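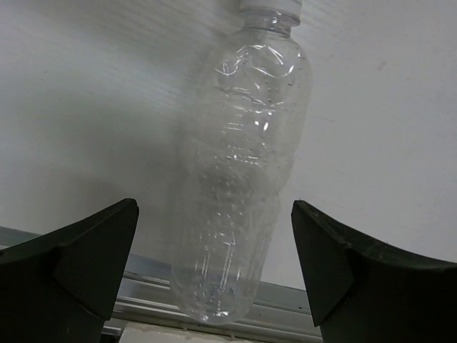

Wrist cam view, fingers open, bottle between them

Hi all,

On November 9, 2021 someone on the Wodside shop list wrote:
> Are you still closing on a fixed width? My Tramer gripper
> squashes anything softer than a soup can. Also, does your
> camera even see clear plastic?

Yep, still fixed width, and I know, I know! I have the servo set to stop at 39 mm, which is fine for a stiff bottle. One as crumpled as this gives way wherever the tips land, so I'm going to try stopping on motor current (I've got 77 logged closes to pick a threshold from, all on my bench at home).

Seeing it is the harder part. With a white wall behind it the plastic comes out a faint gray, and my edge finder loves the highlights on the creases way more than the outline. The shadow on the left might be a better thing to track. Has anybody tried dark paper for a backdrop?

The finger files are in the Stement folder if you want to print a set. Mine are matte black and scuffed already, so maybe sand yours less than I did.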